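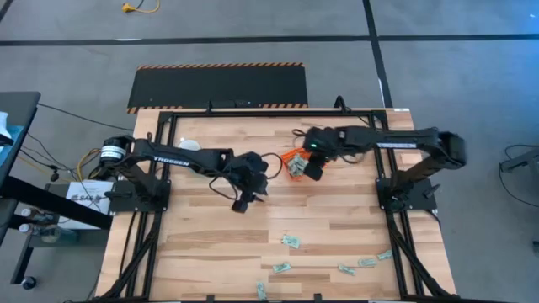 Fingers for thin floppy stuff: stick with the stock ones or buy something softer?

I've been going back and forth on fingers for a two-arm table for weeks now and I'd like to hear from people who've spent their own money on this. The task is banknotes. Crumpled ones, folded ones, ones that have been in somebody's back pocket for a month. I want either arm to pick a note off the table, pass it across if need be, and drop it in a tray, and I want to do it with the same fingers that handle chunkier objects, so no swapping halfway through. We're on a pair of Trossen arms facing each other over a butcher-block top, with the plain black fingers, and the right-hand one is quite happy pinching notes when there's an orange object in the same grip to give it something to close on. Dollar bills lying loose on the wood are another matter! If a note has a fold that stands up a bit, lovely, the fingers find it. If it's lying flat they skate over the top and I end up with nothing, or worse, they press down hard enough that the arm complains and stops.

So far I've tried three things. The first was simply coming in slower and lower, which helped a little and made everything take forever. The second was a strip of rubbery tape on the inside of each finger (it peeled, and I was picking glue off for an evening). The third was a set of soft ribbed fingers from Plestix that a friend lent me. Those I liked a lot for notes but they bend so much that anything heavy droops, and my camera then loses track of where the tip is.

What I'm really asking is whether anyone has done a proper side by side between the Plestix soft ones and the Veko wedge fingers, the ones with the thin lip at the end. The Veko set is 109 a pair where I am and I don't want to buy two pairs on a hunch. Also interested in whether you move the camera when you change fingers, or leave it alone and live with it. I drive the whole thing by hand from a pair of leader arms at the moment, so I don't need clever software answers yet, just something that feels good to drive.

Aldana Figueroa

Hello Aldana, I have had both, so here goes, and sorry for the length.

I did my comparison in December with till receipts and old raffle tickets, as I didn't have any notes I was prepared to ruin. Same arm, same table, same driver (me), 600 tries in all, split evenly between the two sets. I gave myself one go at each piece and no nudging. I won't pretend it was science, I got tired and I got better at it as I went, so whichever set I used second had an unfair leg up. That was the Plestix set, and it still lost on the flat pieces.

The Veko lip is thin enough to get under an edge if you come in at a slant. That's the knack with them. If you come straight down, as everyone does at first, they're no better than your stock fingers and you'll be cross about the money. Tip the wrist over, put one finger on the table just outside the edge of the note, let the other one drag the paper towards it so it buckles, then close. After an afternoon of that I hardly missed. On anything already crumpled there was nothing between the two sets and I'd say your stock ones are probably fine as well.

Where the Veko ones annoyed me:

The lip marks wood. My table is pine and it now has a fan of little scratches in the middle where I do most of my picking. Put down a thin mat, or a sheet of felt, if you care about your top. Felt also helps the pick itself, because the finger can sink in a touch and get below the paper.

The screws that come in the bag are too long for some mounts. I cut mine down. Check before you tighten, or you'll bottom them out and wonder why the finger wobbles.

They're stiff, so when you hit the table you know about it. The soft ones forgive you. If other people are going to drive your arms, people who haven't done it much, I'd think hard about that. My nephew had a go and I had to leave the room.

On handing over between the arms, I found a mixed pair was the nicest of the lot. Veko on the arm that picks, Plestix on the arm that receives. The soft one wraps round whatever it's given and you don't have to line the two up so exactly. You did say either arm should be able to pick, so perhaps that's no use to you, but try it if your friend will lend you the soft ones for a bit longer.

Camera: I move mine. The Veko fingers are longer than what I had before and the tips dropped out of the bottom of the wrist view. I tilted it down 4 degrees with a printed shim and haven't touched it since.

Nicanor Sepúlveda

Just get suction. I use a Varma cup for paper and it's brilliant, never misses.

Pascual Pereyra

Have to disagree with Pascual there, at least for this job. A cup is lovely on a clean flat sheet and hopeless on a note that's been screwed up, it just hisses at you. And she wants one tool for everything.

Aldana, before you spend anything, look at how hard your grippers are closing. I had the same skating trouble and half of it went away once I lowered the closing force and slowed the last bit of travel, so the paper had time to bunch up between the tips before they met. It costs nothing and takes ten minutes. The other cheap thing is finger grips from a stationer's, the pimply rubber thimbles that people wear for counting paper. Cut the end off one, pull it over the finger, done. No glue at all. Mine cost 9 for a bag and I've replaced them twice this year. They do catch on fabric if you're handling that too.

I haven't tried the Veko set so can't help on that, but I'd agree with Nicanor about coming in at a slant. It works with the thimbles as well, only not quite so neatly on the really flat ones. I leave my camera where it is, for what it's worth, but then the thimbles barely change the length.

Wenceslao Urrutia

Contact us | House rules | © Plulik Community Help | Back to top

We use cookies to remember your login and to see which pages get read. By carrying on you agree to this. Manage cookies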